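April, morning

Up before 7 to read the Egan brochure again. Donal Mulcahy rang last night to say I should put my long service money into their water filter for the whole house, $2199 fitted, and that his skin has never been better. His skin looked the same as ever at Easter. I asked what was in our tap water that needed taking out and he said "well, everything." I asked if he'd had it tested. He said Egan tested it for him, free of charge. I'll bet they did.

The brochure has 52 pages and I can't find one that says what the filter removes, or how much of it. There is a great deal about vitality. There is a mountain.
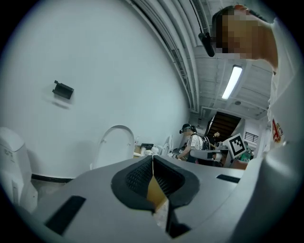
Later, after lunch

Rang the council. A patient woman in the water section told me the results go up on their website each quarter, and so they do. Chlorine, fluoride, hardness, a column for lead. All well under the limit, if you believe the council, and I suppose I only half do. At least they print the numbers.

Then I priced the other mob, Skolia, who want $3000 and were cagey about the cost of replacement cartridges. The fellow kept saying it depended on my usage. I said my usage was one person and a kettle. He offered to send someone round to go through it with me, which I declined.

Pádraig next door had a jug filter for years and gave it up when he noticed he was filling it, forgetting it and drinking from the tap anyway.

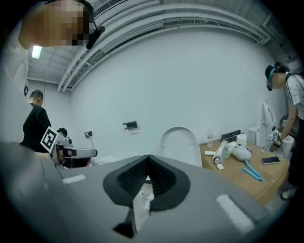 What bothers me is that I nearly said yes. Donal has a warm way of telling you things and I was tired. Same as the magnetic underlay, still in the hall cupboard, still doing nothing for my hip.

Will run the tap a while before filling the kettle, as Mum did, and see if the colour of the tea changes. I doubt it. Must ring Donal back before he books me in.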